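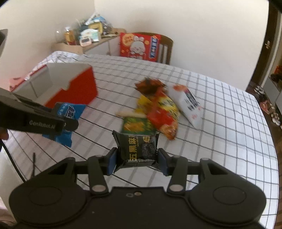 Snack packets and an open cardboard box on a checked tablecloth.

Why Do Snacks Come in Packets?

Air and damp make crisp food turn soft. A sealed packet keeps both out - and keeps the crumbs in. Many packets have crimped edges, where two layers have been pressed together to close them.

The outside of a packet has work to do as well. Words, colors and pictures tell shoppers what they are buying. The dark packet shows sesame pastries.

Small packets are often carried in a cardboard box. A box at the Trincombe packing hall can hold over 110 of them.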